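Your body fights germs all day long, even while you are asleep. Sleep itself is part of how it does that, so it helps to know what goes on at night.

## What happens when you sleep

Your brain sorts through the things you learned that day. Your muscles mend. Your body also makes more of the stuff that helps you grow.

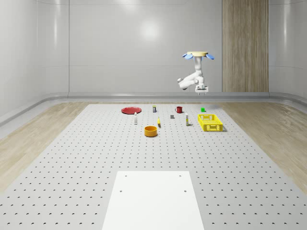 *A robot arm over a grey table with holes in it.*

Children at Perkwood School kept a sleep diary in July. Yuxi Tan wrote hers in green pen and found that she was grumpy after every late night.

## How much do you need?

Most children aged six to twelve need between nine and twelve hours. Teenagers need a bit less - but still more than most grown-ups.

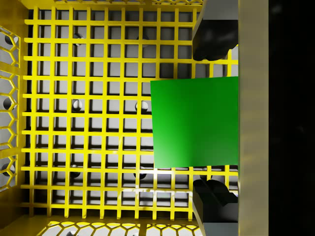
Page last changed: December 16, 2019

If you find it hard to drop off, try these:

- Go to bed at the same time each night, even in the holidays.
- Turn off screens before you brush your teeth.
- Keep your room dark and a little cool.
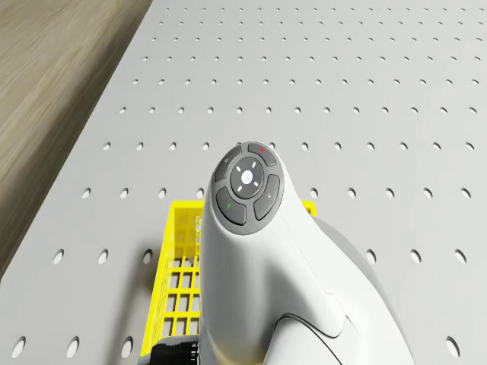
Fizzy drinks can keep you awake too. Cola has caffeine in it, and caffeine stays in your body for hours. Have water or milk in the evening.

## Bad dreams

Everyone has them. They can feel real, but they can't hurt you. Tell someone about it in the morning, or draw it. 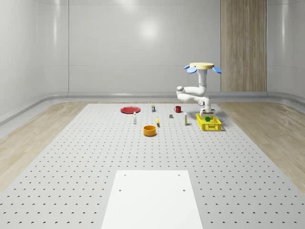
Some people wake up in the night and can't get back to sleep. Lie still and breathe slowly. If it happens a lot, tell a grown-up at home - they may want to ask the doctor.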